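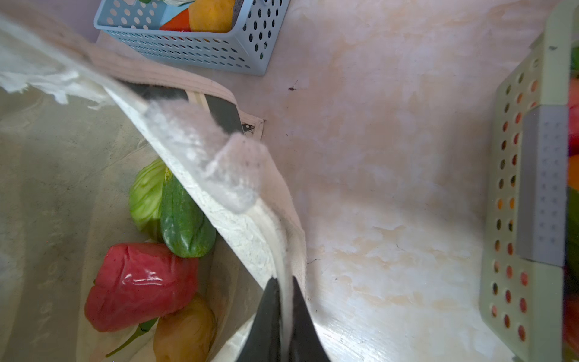 Against the one-bag shop

The reusable bag has been judged almost entirely on what it is made of. Cotton is compared with jute, jute with polypropylene, and the argument stops at the checkout. I would like to move it to the worktop, where the bag is emptied, and where most of the damage to a week's vegetables is either done or discovered.

My position is that fresh produce and packets should travel in separate bags, and that the produce bag should be wide, shallow and easy to hold open with one hand. The usual tote fails on the second count. It is a deep sleeve with a narrow mouth. When it is set down, the front panel falls inwards over the contents, and the person unpacking has to pull the rim up and back before anything can be reached. A pepper, a cucumber and a head of greens will fill the lower half of such a bag, and whatever was bought first is at the bottom. In most shops the loose potatoes come before the salad, which is fortunate. Soft fruit often comes before both.

Linings make matters worse in one respect. A smooth inner skin keeps soil off the canvas and can be wiped, but it is the first part to fail. Once the top edge tears, the loose strip catches on stalks and stems each time something is lifted out. I have a bag in this condition and still use it, which I do not offer as a recommendation. Annag Dow, with whom I have disagreed about kitchen storage for most of my working life, trims the torn part off with scissors and considers the matter closed.

There is a fair objection. Two bags are more trouble than one, and people walking home want even loads. I accept the second point. A cabbage of 800 grams goes a long way towards balancing a bag of tins, and weight can be shared out without mixing the contents.

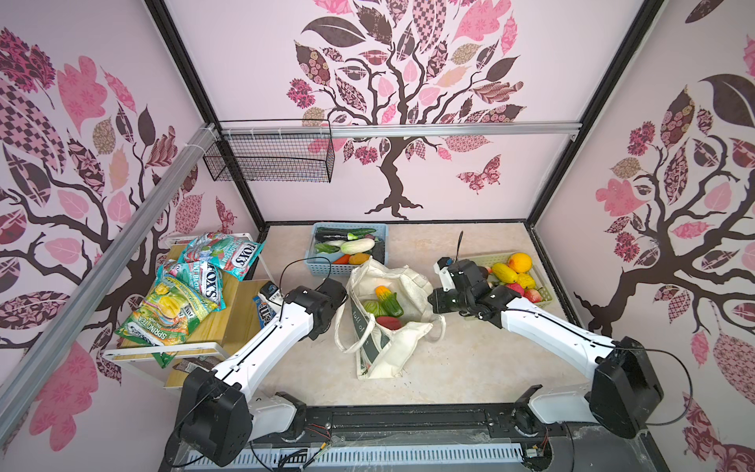 Jarkville College, Department of Home Studies

Packets are a different problem and should be given different furniture. A sealed bag of sweets or crisps does not need air, does not bruise under its own weight and will not roll. It slides. Laid flat on an open shelf, a large soft bag soon hangs over the front board and hides whatever is on the board below, so that a small packet can sit there for weeks. Large bags should stand upright in a basket, and small ones should have the shelf. Wire mesh is suitable for this, as the printing can be read through it.

For produce I prefer a rigid plastic basket with holes in the sides. It can be rinsed, it lets air through, and it can stand next to the bag during unpacking so that each item is handled once. Wilma Semple, in the February issue of our newsletter, argued for lidded boxes on grounds of dust. Dust is easily washed off a pepper. Trapped damp is harder to put right.

I would also leave the worktop clear on one side of the bag before starting. This is the step most often skipped in our practical classes, and round items then finish up against the wall or on the floor.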